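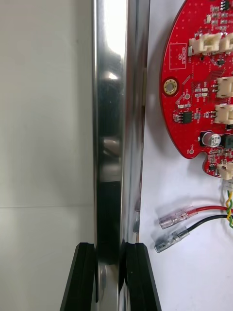
Saturday, late, feet up, tea going cold. I keep telling people I'm going to stop thinking about work on weekends and then I come home and write two pages about spade terminals, so here we go again!

The question all week at Sestham has been whether the arm can do harnesses. Screwdriving, sure. Moving boxes from one spot to another, sure, I'd let it move my couch. But a harness is wire, and wire does what it wants. You pick up the end you're after and the rest of the bundle comes along for the ride, with a loop of something snagged on it (usually the red and black, they love each other). I've been doing this for years and I still have mornings when the first one out of the bin makes me swear.

So I went and stood next to it for most of Thursday's shift, okay, Friday's too, and tried to see the job the way it has to. The red board on its white panel, that big polished bar right next to it throwing reflections of everything, and the fingers having to work in close on either side of the bar. My eyes know the bar is a bar. I have no idea what a camera makes of a surface that's basically a mirror with a copy of the gripper in it. And then the red and the black leads lying there loose with their spades in the little clear sleeves, and somebody, or something, has to get hold of one by the right end and push it on straight. I do it by feel. I couldn't tell you what the feel is! There's a tiny give and then there isn't, and my thumb knows before I do.

The twisted yellow and green is a whole other mood. Little white connectors, only go in one way, and the wire behind them is as floppy as cooked spaghetti. My sister asked at dinner when I'm getting a robot to do my laundry and I said look, a T-shirt is just a very wide wire. She didn't think that was as good as I did.

What bugs me most is still the bin, though. Everybody talks about the plugging in and it's the picking up that eats the time. Shiny yellow plastic, glare all over it, and a bundle that never lands the same way.
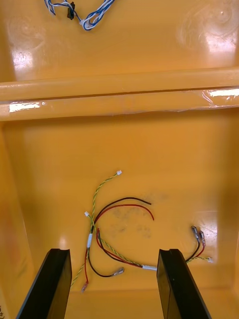
Boris Halás says I've got it backwards, and that the bin is our fault. His line is that we toss harnesses in like dirty socks because human hands can sort it out, and if we laid them flat with the connectors all facing one way the arm would be halfway home. He also said, and he was pretty firm on this, that I'm grading it against me on a good day and I should grade it against me at ten to four.

Which, ouch. But fine. My answer was that if I have to lay out every harness neatly before it can have one, then I'm doing the chore and it's doing the fun part. He laughed, and then he went off and wrote it down, so now I'm worried it'll come back to me in a meeting.

The Hasano order is 928 units and I'd bet my lunch we wire every one of those by hand. After that I don't know. I used to say never and I've noticed I quit saying it sometime in November.

Must remember to ask for new gloves on Monday, the thumb's gone on the left one again.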